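Sep 24, 2019
Equipment planning, two-arm tabletop cell. Entry by Csaba Barta.

0 comments | 4 shares

The purpose of this entry is to record what the Drendgate request should contain before the budget closes in March. The present task is arranging candlesticks, bowls and candles with a low riser shelf on the table.

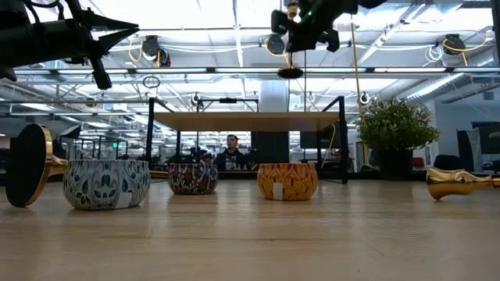 Candlesticks and patterned bowls, one candlestick raised.

Slim metal stems call for narrow fingertips. The Emari quotation lists replacement pairs at $141, and 4 pairs are requested. The Terkolel fingers are cheaper but wider, and are not recommended for this work.
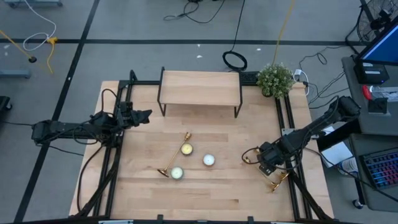

Both arms over the table, candles and candlestick between them.

Cable management is to be a separate line. Csonka offers a sleeve and clip set for around $600 – the figure excludes fitting. The floor runs should be priced at the same time.

A second riser shelf was considered and deferred. Spare motors remain unquoted; I will write to Emari again. 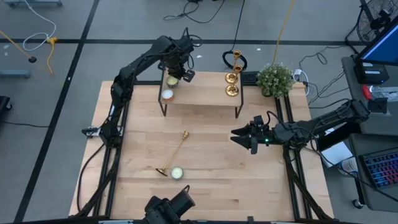 Sombat Srisuk replied that the $700 held for contingency should go to spare motors first, and that fingertips could wait one quarter. He also asked that the Csonka quotation be renewed before it is submitted.

Fingertip line left in for now, marked as open.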